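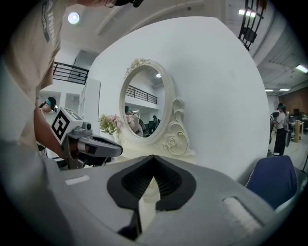
lackaffe: Ich glaube kein Wort davon. "Nie wieder Vergilben" steht auf jeder zweiten Dose, und nach dem ersten Winter in einem dunklen Flur siehst du, was das wert ist. Welches Weiß soll das denn sein, Wasserlack oder Kunstharz?

Thema: Weiße Möbel vergilben – taugt der Rullik-Lack was?

truhenmaus
Wasserlack, sagt jedenfalls der Mann bei Relto. Die Dose kostet 80 Euro, dafür soll die Farbe laut Etikett "dauerhaft reinweiß" bleiben. Was dauerhaft heißt, steht nirgends. Ich habe im Dezember eine Kommode mit dem Billigzeug gestrichen und die Kanten haben jetzt schon so einen Stich ins Gelbe. Zwei Anstriche, vorher geschliffen, Grundierung drunter. Bevor ich den Rest vom Schlafzimmer auch noch versaue, frage ich lieber.

lackaffe
Was für eine Grundierung? Wenn das Nadelholz ist und du keinen Sperrgrund genommen hast, kann der Lack gar nichts dafür. Das Gelbe kommt dann von unten durch, da kannst du auch Goldstaub draufpinseln.

truhenmaus
Eine normale halt. Sperrgrund hat mir keiner gesagt. Im Prospekt steht, man brauche gar keinen.
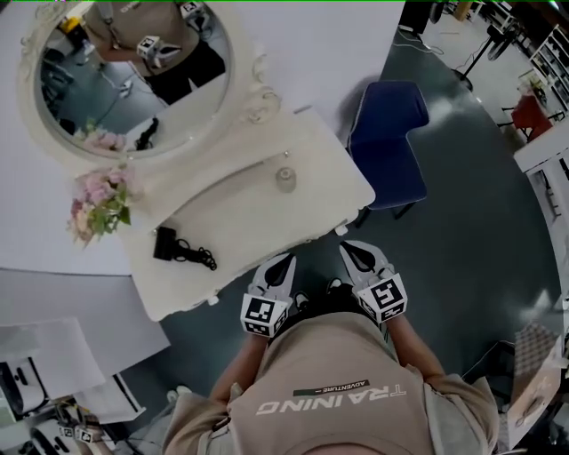
schellack_west

Im Prospekt steht auch, dass man nicht schleifen muss. Ich habe den Rullik auf zwei Türen drauf und bin ehrlich gesagt zufrieden, die sind nach zwei Jahren noch weiß. Allerdings hängen die auf der Südseite. Kunstharz vergilbt gern im Dunkeln, Wasserlack hat das Problem viel weniger, egal von welcher Firma. Der Preis ist trotzdem frech.

lackaffe
Zwei Türen auf der Südseite beweisen halt nix. Stell mal was davon in einen Keller. Und mit welchem Weiß vergleichst du? Neben einer gebrochen weißen Wand sieht alles weiß aus.

schellack_west
Du hast den Lack nie verarbeitet, oder?

lackaffe
Nein, und bei dem Preis bleibt das auch so. Ich nehme den Tarigan, der steht beim Baustoffhändler ganz unten im Regal. Datenblatt lesen statt Etikett.

truhenmaus
Hilft mir jetzt nur halb. Schnörkel und Zierleisten kommen bei mir noch dazu, da schleife ich mich doch tot.
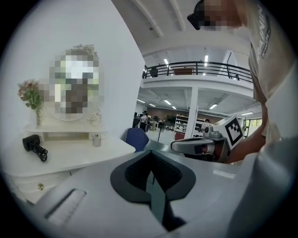 Re: Zierleisten und Schnörkel

schellack_west
Schleifvlies nehmen, kein Papier. Vorher mit Anlauger abwaschen und lange trocknen lassen. In den Vertiefungen dünn arbeiten, sonst laufen dir Nasen.

beize_und_co
Von Sprühdosen würde ich die Finger lassen. Der Sullstead-Spray wird hier ja ständig empfohlen, bei mir war die Oberfläche wie Sandpapier. 30 Tage Rückgabe haben sie versprochen, angebrochene Dosen natürlich ausgenommen.

truhenmaus
Dann hole ich erstmal Sperrgrund und mache ein Probebrett. Eine Hälfte kommt in den Schrank.

lackaffe
Schreib das Datum hinten drauf.

Zuletzt aktualisiert: 12.03.2026
Startseite | Forum | Neue Beiträge | Suche
Kategorie: Farben, Lacke & Oberflächen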